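Rivadeneira Admin Boards > Small Business > Privacy and Compliance

This site uses cookies to remember your login and display settings. Accept all | Manage choices

Search this board... Advanced Go

Thread: Retention period for access logs on a small gym site

knam_bae
We run a two-location gym, site hosted on Wonura, booking form through Prendska. Our privacy notice says server log files are "deleted when no longer needed." A member wrote in and asked for the number of days. I don't have one. The host rotates logs at 50 MB, so the age of the oldest entry depends on traffic. Can I state the size limit in place of a period?

l_arancibia
No. A size limit tells the reader nothing about time. If you can't give a period, give the criteria used to set it, and a file size is a weak criterion. Set rotation by date and publish the number. We use 15 days for access logs.

dramani_k
Disagree in part. Criteria are allowed where a fixed period isn't possible. "Overwritten once the log reaches its maximum size, in practice within X days" is accurate if you have measured X.

l_arancibia
It is possible here, though. Wonura has a date setting under Logs > Rotation. "Not possible" and "not configured" are different things.

knam_bae
Found the setting. It was off. Second question: the notice also has to cover the Tundala newsletter plugin and the photo pages. Current layout of the page for the north location, pasted from the editor:

"Opening hours, equipment list, house rules. Please wipe down benches after use.

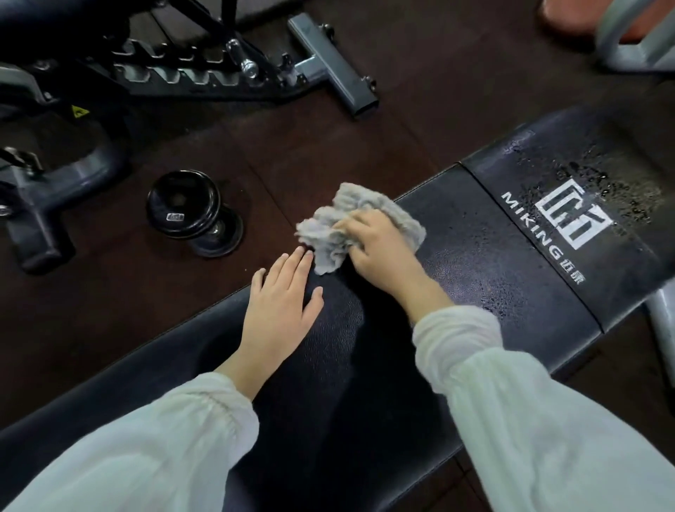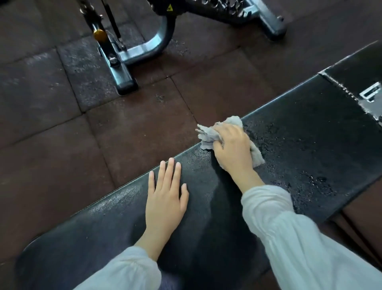
Bench pads, north location.

Members may request a copy of the data we hold at the front desk or by email."

Does the data request line belong on that page, or only in the notice?

uriel.c
Only in the notice, with a link in the footer of every page. If you repeat it in five places you will update four of them. Also, "at the front desk" needs a procedure behind it. Who checks identity, and where is the request logged?

dramani_k
I would keep the line. Members read the location page and skip the notice. Duplication is a maintenance problem, and a text include fixes it.

uriel.c
Fine, if it is an include. Pasted text drifts. I audited a site last January with 207 pages and three different contact addresses for the same request.

knam_bae
Include it is. On Tundala: it keeps the signup IP address and a timestamp. Do I delete those with the logs at 15 days?

l_arancibia
No, separate purpose. The timestamp is your record of consent, so keep it while the subscription is active and for a stated time after. The IP address is arguable. I keep it with the consent record.

dramani_k
I don't. Double opt-in with the confirmation time is enough for us, and the IP field can be turned off in the plugin.

knam_bae
Rotation is now daily, 15 days kept. IP field is off for new signups. Old records still have it, and I need to check whether the export tool can strip one column. Will post the revised wording when it's done.

Related threads
Cookie banner loads after the analytics script
Prendska booking form: which fields can be optional?
Naming a contact when you have no data protection officer
Backups and deletion requests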